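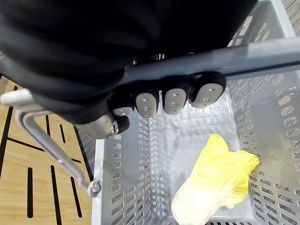
FICTION / SHORT

Villo Carries the Shopping

By the time the leaves were down on Manalo Street, the hand could close. I want to be clear how big a thing this was! We had been at it since March, four of us sharing one bench at the Nikaditz workshop, and for most of that time Villo (my niece picked the name) could do a very good impression of a glove left on a radiator.

Then my sister fixed the tendon routing on the thumb, and the fingers came round a broom handle and stayed there, and we all yelled so loud that the pottery people came in from next door with clay up to their elbows.

"Can it carry something?" one of them asked.

Well! Could it? I went and got the gray basket.

You would think a handle is the easiest thing in the world to hold. It's a bar. But a bar wants to roll, and the basket under it wants to swing, and every finger has its own opinion about when it has arrived. I set the grip force to 40 and the thumb came in late. I set it to 200 and something in the wrist made a noise I felt in my own teeth. My sister took the laptop away from me, opened Selent, and changed one line.

"Try it with groceries," she said.

My niece had groceries. She ran for her toy kitchen box and came back with a cabbage and a carrot, both plastic, and laid them in the basket as if they might bruise.

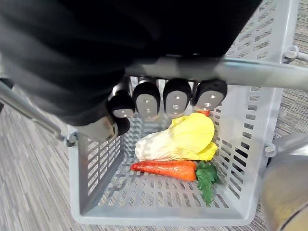
The Twenty Steps

It was 20 steps from our bench to the pottery door, by my niece's count, and she was the one who decided that was the distance. Villo's arm rode on its cart and I pushed. My sister walked alongside with her palm under the basket, close but never touching.

I have pushed strollers and wheelbarrows and once a piano, and I have never pushed anything as carefully as I pushed that cart. At step nine the basket swung. I heard the carrot shift. The fingers tightened, all together, this lovely soft purr, and the swing died away, and I forgot to breathe until my niece said "Ten!" right in my ear.

We made it. The potters clapped. One of them bought the cabbage for a dollar, then gave it back so we could do it again.

So of course we did it again, with everything we could think of. A yellow cloth went in, and a little blue thing out of somebody's pocket.

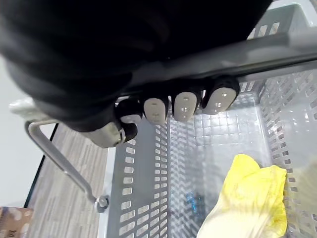
Villo on the handle, with the yellow cloth and the blue thing aboard.

I wrote it all up in the bench log that night, 16th November, run number 3834. My niece dictated the last line, which was a shopping list: real carrots, real cabbage, and a bigger basket.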